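Saturday, June, dye notebook, madder again

Started at 7:15 because I wanted the big pot up to temperature before it got hot in here, and by nine it was hot in here anyway. So much for that. Coffee first, then rinsed the wool I mordanted on the last dye day (alum at 15 percent, cream of tartar at 6, same as always) and left it sitting in a bucket of lukewarm water while I dealt with the roots.

The roots! Finally on to the Somogyi batch, which Jolien has been telling me to open for months. It's chopped coarser than what we had from Vilimora, more like pencil stubs than gravel, and it smells better, kind of like a cellar with carrots in it. I weighed out 900 g for the whole day, rinsed it twice in cold water and threw away both rinses. I know some people keep the first rinse for a tan or a yellow. I've done that and I got a color like an old bandage, so down the drain it goes.

Soaked the roots in warm water with a spoon of chalk. Our tap water is softer than people think. The Vilimora batch came out brick last time and I'm pretty sure I had left out the chalk, but my notes from that day are a disgrace (one line says "looks OK??" and that's the whole entry), so who knows. Writing more down this time, hence all the rambling.

Temperatures, for whoever uses this page next:

Pot A: brought up slowly to 56 C and held there. Took forever, and I had the burner on the lowest setting with the diffuser under it. Two skeins of the Hastamitz worsted, one skein of the lumpy gray handspun.

Pot B: held at 40 C the whole time, no hotter. One skein Hastamitz, one skein of the Cendia sock yarn (the one with nylon in it).

Pot C: I let this one run. Didn't mean to let it run quite so far, but I was on the phone and when I came back it was steaming in a way I did not love. Say simmering. One skein Hastamitz, just the one, thank goodness.

By lunch Pot A already looked like something. A real warm red, leaning orange on the outside of the skein and deeper where the ties were (tied too tight, again, I do this every single time and every single time I say I'll use the figure-eight ties). Pot B was salmon and I was ready to write it off. Pot C went brown, exactly the way the books say, and it's sort of a nice brown? I'd wear it. But it isn't what I wanted from good root.

Left everything in to cool. Pot B kept moving while it sat, which surprised me, and by 3:30 the Hastamitz skein in there was a clear coral with hardly any brown in it at all. The Cendia is paler and a bit streaky along the plies. I'm blaming the nylon, though it could be that I stuffed it in last without wetting it out properly. Needs a repeat before I blame anybody.

The gray handspun is the winner, I think. Overdyed on gray the red goes dark and sort of wine-like, and the lumps take it differently from the thin places, so you get all this movement. I want a whole sweater of it and I have exactly one skein. Typical.

Did an afterbath check with small bits snipped off the Pot A skein: one in washing soda solution, one in vinegar water, one plain. Soda pushed it toward pink-red within a couple of minutes. Vinegar went orange, quite a loud orange, and I didn't care for it. Plain is plain. Stuck all of them to the card with the temps penciled underneath, it's in the blue folder behind the weld samples.

Saved the root from Pots A and B in a mesh bag in the fridge (LABELED, Jolien, I labeled it). There's easily another bath in it. Threw out Pot C's, it smelled cooked.

To do before the next one:
Retie all the Hastamitz skeins with loose figure-eights.
Wet out the Cendia overnight, no cheating.
Get more chalk, we're down to the dust at the bottom of the jar.
Thermometer 2 reads low against thermometer 1. Check both in ice water.
Look up whether 27 minutes of ramp is long enough or if I should really stretch it to an hour like Jolien does. I did 27 on Pot B by accident, and that's the coral one, so maybe slow isn't everything.
Light test: half of each card in the window, half in the drawer, leave till the end of summer.

Rinse water ran clear on A after the fourth change, B after the third, C was still shedding when I gave up and hung it out back. Red spots on the floor by the sink, got most of them. My hands are orange. I have a dinner tonight and I'm just going to have to be a person with orange hands.

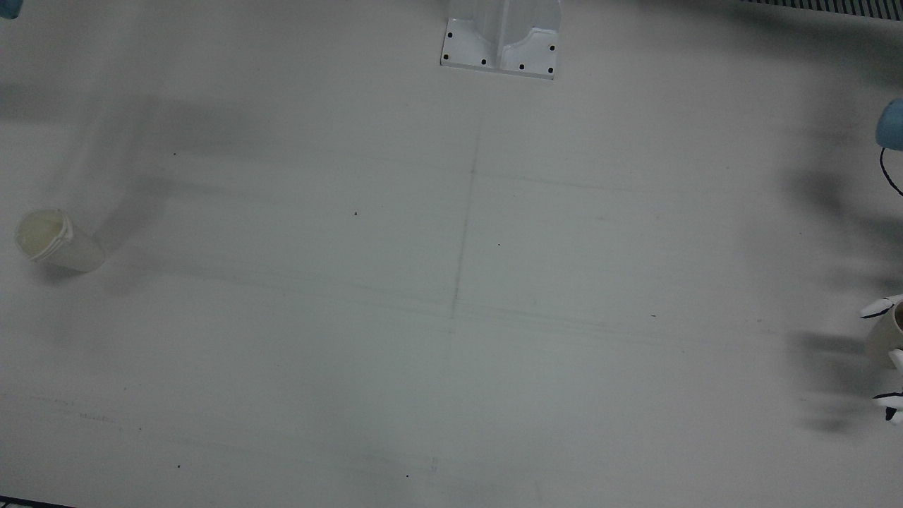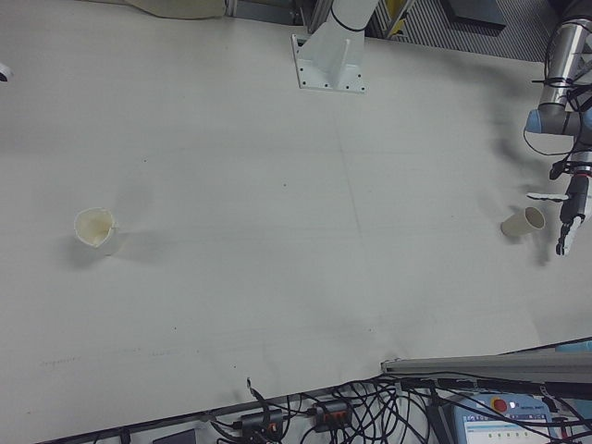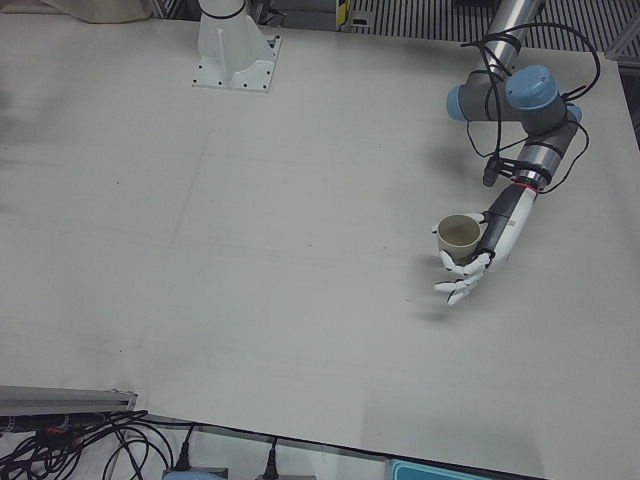
Edit Dobos: I read this with my own madder card open next to me and I'd leave the ramp alone for now. Your coral sat in the pot till half past three, and mine only went that clear when I let it cool in the bath overnight, whatever I'd done on the way up. Could you try one Hastamitz skein at Pot B temperature and pull it as soon as the hour is over, and another one left till morning? Also please don't wash the handspun in anything with soda in it until I've seen it, I want that wine color for the cuffs.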